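Rerwood Residents' Forum
Shared Kitchens and Dining Rooms
Topic: Revised rules on the care of wooden boards and worktops

Kitchens_Moderator
Posted 5/16/24

Members are advised that the revised rules for the shared kitchens at Menau House and Siment House are now open for comment. The main change concerns chopping boards. Under the present rules, each kitchen keeps plastic boards only, and these are replaced every October. The draft would allow wooden and bamboo boards for bread, fruit and vegetables. Raw meat and fish would remain restricted to the red plastic boards.

The full text is in the office at Rivas Road. Comments should be kept to section 4 (boards) and section 5 (oiling and storage). Matters relating to the ovens have their own thread.

menau_flat30
I support the draft in general but wish to query section 5. It states that boards are to be oiled "regularly". This wording cannot be enforced. I would propose that each board be oiled once a month by the household on the cleaning rota, and that the date be entered in the kitchen book.

I would further ask that the type of oil be named. Cooking oils such as sunflower or olive are not suitable, as they turn sticky and begin to smell. Food-grade mineral oil is sold for the purpose and a bottle lasts a long time.

P. Siment House
I must record my objection to section 4. The present arrangement was adopted after a long discussion, and the reasons given then still stand. Plastic boards may be placed in the dishwasher. Wooden ones may not. In a kitchen shared by several households, a rule that depends on each person washing by hand and drying upright will be broken within the week.

There is also the matter of cost. The sum set aside for kitchen equipment this year is £552 for both houses, and the draft does not state what portion of it would go on boards.

Yufang Hao
With respect to the previous comment, the dishwasher does not keep a plastic board in good order for ever. The boards in the Menau ground floor kitchen are deeply scored, and food remains in the cuts after a full wash. I reported this in October and was told they were within their period of use.

On cost, I obtained a price for bamboo boards in the size we require. A full set for both houses comes to £198. That leaves most of the sum untouched.

P. Siment House
I am grateful for the figure. It should have been in the draft. My objection on washing remains.

menau_flat30
Could the price be confirmed as including delivery?

Yufang Hao
It includes delivery. It does not include oil.

tenant_rep_north
I should like to raise a point which neither side has addressed. Bamboo is harder than most of the timbers used for boards and will blunt a good knife sooner. Several residents bring their own knives to the kitchens. If the choice is to be made once and kept for some years, beech or maple should at least be priced as well.

I also note that section 5 says boards are to be stored "flat". This is poor practice. A board left flat while damp will dry on one side only and will warp. They should stand on edge with air on both faces.

Kitchens_Moderator
The comment on storage is accepted and the word "flat" will be removed. Section 5 will name food-grade mineral oil and give a monthly interval. Beech will be priced. The office is not able to price maple at present.

P. Siment House
Will there be a trial before the rule is adopted? I would withdraw my objection to a trial of 2 months in one kitchen, provided that plastic boards remain available there throughout.

Kitchens_Moderator
A trial on those terms can be put forward. Menau ground floor would seem the proper place, given the state of the existing boards. Comments on this suggestion may be added below.

Yufang Hao
I agree to Menau ground floor.

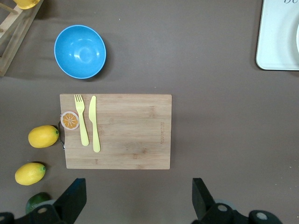 Bamboo board, with plastic knife and fork.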